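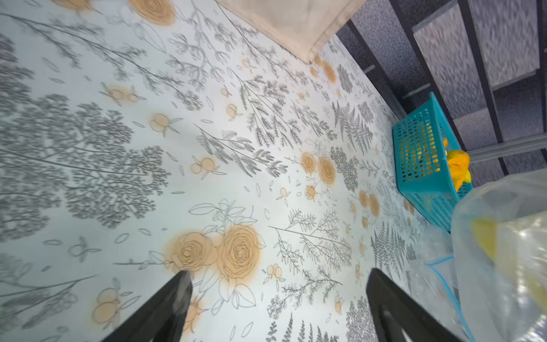
Figure 5. Tablecloth, roses and ferns.

Kedorer Placement: Set-up Guide for Language Program Staff
Section 5. Setting up a placement day

Last revised Oct 30, 2018 by Lærke Brøndum

Section 4 left you with a working account, a list of levels, and possibly a headache. Section 5 takes you from there to a room full of new students sitting an English placement test at more or less the same time. If you inherited your account from a colleague who has moved on, go back and do 4.3 first. You will find levels in there called "Old Intermediate" and "Intermediate NEW use this one," and you will want to settle that privately before students are sorted into them.

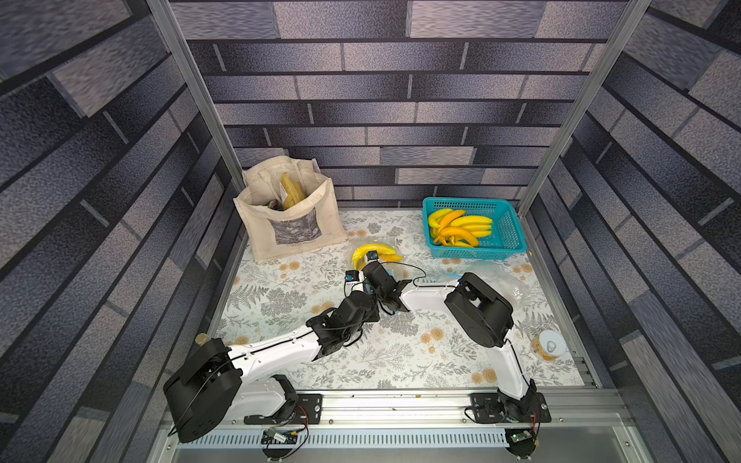 Word count (full guide): 2,946

5.1 Before you start

You need:

- an administrator login (a teacher login will let you look at everything and change nothing)
- your student list as a spreadsheet
- the room names exactly as they appear on the doors
- headsets, if you are running the listening or speaking parts

Note: Headsets with a volume wheel on the cable are fine. The wheel will be at zero on most of them. Check before the listening section and save yourself a forest of raised hands.

5.2 Importing the student list

1. Open Placement, then Sessions, then New Session.

2. Give the session a name. Use the intake and the campus, such as "August intake, Main." The system will accept "test," and it will also accept "test2," and by your third year you will own a large collection of both.

3. Choose Import and pick your spreadsheet.

4. Match the columns. Kedorer guesses, and its guesses are confident. Look hard at Family Name and Given Name.

5. Click Preview. Scroll all the way down. Trouble likes to live in the last few rows, where somebody has typed "plus the two from Friday's email??" into the name column, and Kedorer will cheerfully enroll that as a student.

6. Click Confirm.

Caution: Confirm sends each student an invitation right away. There is no recall button. Customers have asked for one, and Urs Tanner in support keeps the requests in a folder, with affection.

Names with accents and special characters import correctly if the file was saved as UTF-8. If your preview shows Thaddäus as something that looks like a cartoon character swearing, cancel, save the file again with the right encoding, and start from step 3. Please don't fix the names by hand. You will miss one, and it will be on a certificate.

Single names are supported. Leave Family Name blank and tick Allow Single Name under Options. Do not put a period, a dash or the word "none" in the blank field. We have met a great many students whose family name is None.

5.3 Rooms and seats

1. In the session, open Rooms and click Add Room.

2. Type the room name and the number of seats. The limit is 35 seats per room. If you have a hall that holds more, enter it as separate rooms, Hall A and Hall B, and give each one its own proctor.

3. Choose a fill order: alphabetical, by first language, or mixed. Mixed is the default and is kind to most programs. Alphabetical puts siblings side by side, which is lovely for them.

4. Assign a proctor to each room. A proctor can be in one room at a time. The system enforces this even if your timetable doesn't.

5. Click Publish Rooms.

Note: Republishing changes the seating plan students see on their phones. It does not change the sheet of paper you taped to the door. If you change one, go and visit the other.

5.4 The written test

The adaptive version picks each question according to how the student did on the one before. The fixed version gives everybody the same questions. Pick one per session under Test Type.

People have feelings about this. Gemma Mapplebeck, who wrote most of the item bank, favors adaptive for mixed groups and fixed for groups that are all coming up from the same course. The item bank currently holds 282 reading items, and an adaptive session will draw on any of them, so don't promise your teachers a preview of the questions.

1. Select Test Type.

2. Set the time limit. If you leave it at Unlimited, at least one careful student will take you at your word.

3. Under Extra Time, add any students with approved accommodations. Do it now. It can be done during the test, but the screen for it is three menus deep and you will be looking for it with somebody standing beside you.

4. Decide whether students may go back to earlier questions. In adaptive mode this is switched off and stays off, however many times you click it.

5. Save.

Caution: Do not open the session from your own computer "just to see" using a real student's code. The code is good for one sitting. You will have taken the student's test, and we can tell you from experience that staff score very well and then get placed in Advanced Academic Writing under the name of a nervous beginner.

To try out the test yourself, use a demo code from Tools, then Demo Codes. Each account has 2 of them and they reset overnight.

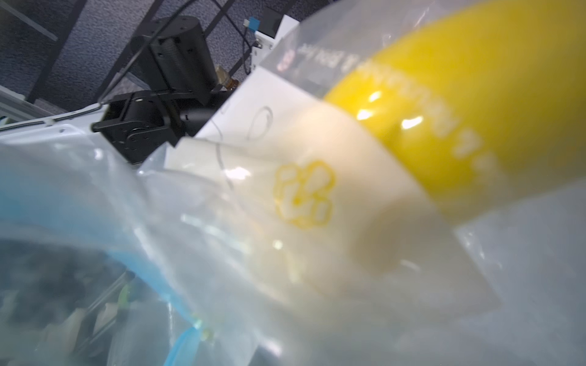 Demo sittings show up in the session list in gray and never count toward your totals. If you want them gone altogether, use Hide Demo Sittings at the bottom of the list. They will still be in the export, because the export includes everything, including things you would prefer to forget.

5.5 The speaking interview (Grimudeo add-on)

Skip this part if your license does not include Grimudeo. If you aren't sure, look for a microphone icon in the left-hand menu. No icon, no add-on.

1. Open Interviews and click Create Slots.

2. Set a slot length. Interviewers always ask for short slots and then always run over. Add a gap between slots and don't tell them it's there.

3. Assign interviewers. Each one needs a teacher login and a completed rating practice. The practice expires once a year, and Grimudeo will lock out an expired rater at the moment they try to start the first interview of the day, so check the Expiry column beforehand.

4. Choose Record or Live Notes Only. Recording requires the student's consent, which the system asks for on the student's screen in the language you picked in Section 2. If you picked English, reconsider. The people reading it are here because their English is still under construction.

5. Run a sound check in every room you plan to use. Say more than "hello, hello, one two." Ask a question, let a second person answer, and play the whole thing back.

Note: Raters score separately on the first pass and cannot see each other's marks until both have submitted. If the marks are more than one band apart, the system asks for a third rater. It does not ask the first two to argue about it in the corridor, though they are free to.

Deok-su Um has written a short sheet of opening questions for interviewers, found under Help, then Interview Prompts. It avoids "Why do you want to learn English?" on the grounds that every student in the building has rehearsed that answer on the bus.

5.6 Results and class lists

1. When all rooms show Closed, open Results and click Calculate.

2. Look at the Borderline tab. Students whose scores fall near a cut-off are listed there with a suggested level. You can accept it, move the student up, or move the student down.

3. Add a comment to any placement you change. One line is plenty. "Felt right" has been used, and defended, but it doesn't age well.

4. Click Release to send students their levels.

5. To send class lists to your timetable, choose Export, then Stutia Format. If your program uses something else, choose Plain Spreadsheet and prepare to move some columns.

Caution: Release before Export. If you export first, the Stutia file carries the provisional levels and your teachers will meet students who were told to be in a different room.

5.7 If something goes wrong

A room will not close. A student is still logged in. Open the room, find the green dot, and click End Sitting. Then find out whether the student had finished.

A student has two results. They were invited twice, most likely under two email addresses. Use Merge Records and keep the sitting with the later finish time.

Everybody is in the same level. Your cut-offs are blank. See 4.5, enter them, and click Calculate again.

The level names look wrong. See the opening paragraph of this section.

Interview recordings are silent. The browser picked the laptop's own microphone and the laptop lid was closed, or the headset was plugged in after the page loaded. Lost recordings can't be recovered, but Live Notes are kept either way and can be rated from.

For anything else, write to the help desk with the session name and the room. A screenshot is welcome. A photograph of the screen taken at an angle from across the room is also accepted, and Urs will do his best.

Next: Section 6, Mid-course level changes. Programs in the Vanags partner group should read Appendix C first, where their cut-offs are listed separately.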